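Recording a session with the hand-held grippers

Before you start, read the task card through once. It tells you which objects to use, where the episode begins and what counts as finished. If the card and the table don't match, fix the table first. Ernő Szekeres keeps the cards for the Undale set, and changes to the wording go through him.

1. Set up

Charge both grippers and check that each camera lens is clean. Wipe the finger pads with a dry cloth. Open and close each gripper ten times and look for sticking. A pad that has slipped on its mount will still record, but the jaw width will be wrong for the whole session, and we can't correct it later.

Check the printed markers as well. They need to be flat, with no curled corners. Replace any that are scuffed.

2. Map the room

Do the mapping pass before any demonstrations. Hold the gripper at chest height and walk slowly around the work area, then turn to take in the rest of the room. Tracking works from fixed detail such as railings, shelving, door frames and ceiling lights. Blank walls and shiny floors give it very little. Move at a stroll and don't swing your wrist.
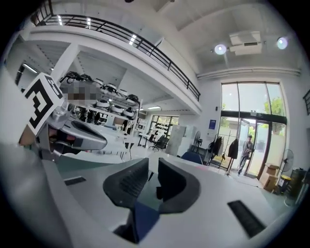
Facing the entrance, with both grippers in view.

If the map fails, delete it and walk again. Don't patch two half maps together. Once you have a good one, leave the furniture where it is until the session is over. Moving a coat rack or a fan partway through is enough to cause drift.

3. Record the demonstrations

Start each episode with the jaws open and both grippers still for 2 seconds. Do the task at a natural speed, then hold still again before you stop the recording. Keep your free fingers out from between the pads.

Vary the starting positions. Shift the objects, turn them, swap left and right. In the first Chauke batch we had 661 episodes and nearly all of them began with the cup in the same spot. The policy learned the spot very well.

If you fumble, keep going and recover if you can – a clean recovery is useful. Mark the episode with an R. If you drop something on the floor, stop and discard.

4. Check and upload

Play back every tenth episode at double speed. Look for lost tracking, a blocked lens or a marker that goes missing for long stretches. Then upload to the Imis folder with your initials and the task number in the name, and fill in the session sheet.

A full set for one task is 168 good episodes, not counting discards. Most people need two sittings. Take a break when your grip starts to tire, as tired hands show up in the data as shaky closes.

Questions about tracking go to Gunhild Overgaard. For broken pads or flat batteries, see Wai-kit Tai.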